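Ralla two-arm kit now open for trial bookings

Atier has opened bookings for its Ralla kit, a pair of table-mounted arms aimed at small kitchens, canteens and packing rooms. The kit comes with both arms, two-finger grippers, a control box and a licence for the Grabner teaching software. Trials run for 10 weeks and the arms can be sent back at the end with no further charge beyond carriage.

Flurina Trummer, who looks after trials at Atier, says most sites are up and running within 4 hours of delivery. The arms need a sturdy table and an ordinary wall socket. Staff teach a job by guiding the arms through it several times, and the software then works out the moves for both arms together.

We spent a morning with the kit at the Wusport showroom. Small boxed goods and cups were handled neatly. Mugs took longer, and hanging one on a peg still needs a good deal of teaching. The software is easy to follow, though the manual could do with a better index.

The trial costs 243 euros a week. Over 1,692 hours of running time have been logged at test sites so far, and Atier will share the fault records with anyone who asks. Jarlath Mulcahy is taking bookings for April. Spare gripper fingers are included, but table clamps are sold separately.

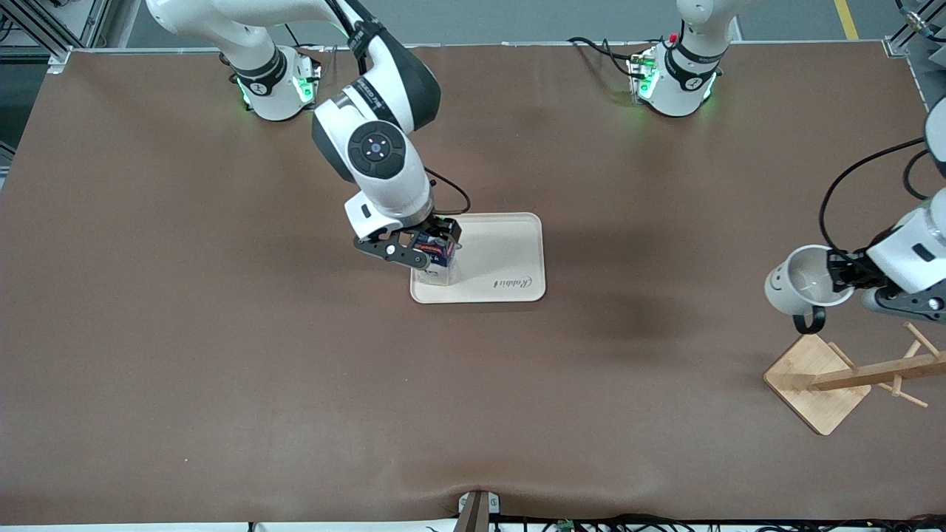
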